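Vacancies > Ponley > Household Services

Search vacancies Keyword or place Go

Soft Furnishings Assistant, Ponley Show Flats

2 min read 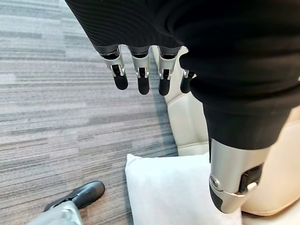 About the post

Ketilsson furnishes and maintains show flats at the Ponley and Zostley sites. We are recruiting one assistant for the living room sets, based at Ponley. The post is part-time, 20 hours per week, on a fixed term ending in May. It reports to Åsmund Magnusson, Furnishings Supervisor.

The work covers sofas, cushions, pillows, throws and rugs. Kitchens and bathrooms are handled by a separate team and are not part of this post.

Duties

- Reset each living room to its layout sheet before the first viewing of the day.
- Pick up pillows and cushions from the floor, check both faces for marks, and return them to the position shown on the sheet.
- Plump pillows by hand. Corners are to be pulled out fully and seams turned to the back.
- Wipe down leather and leather-look upholstery with a cloth and the cleaner supplied. Work along the seams and do not soak them.
- Vacuum under seat cushions and along the base of each sofa.
- Change white and cream covers when marked. Bag the used covers by flat number for the laundry run to Zostley.
- Record damage to stitching, zips or piping in the Jilden stock system before the end of the shift.

Pale fabrics make up most of the stock. Hands must be clean and dry before handling, and rings and watches are removed at the start of the shift. Pens are not carried in the living rooms; pencils are provided.

Requirements

Essential:
- Experience of housekeeping, upholstery care, laundry or shop display work.
- Able to kneel, bend and lift a sofa seat cushion without help.
- Able to follow a written layout sheet and report departures from it.

Desirable:
- Knowledge of fabric care labels.
- Basic hand sewing, sufficient to close a split seam.

Training is given over the first 2 shifts. No driving licence is needed.

Hours and terms

Shifts begin at 8 in the morning. The rota is issued monthly and swaps are agreed with the supervisor in writing. Overalls and indoor shoes are provided. Travel between Ponley and Zostley during a shift is paid as working time.

How to apply

Send a CV and a covering statement of no more than 500 words to the Ketilsson office at Ponley, marked for the attention of Åsmund Magnusson. The statement should address each essential requirement in order. Applications close on December 3, 2021. Shortlisted applicants will be asked to complete a short practical task on a furnished set, followed by an interview.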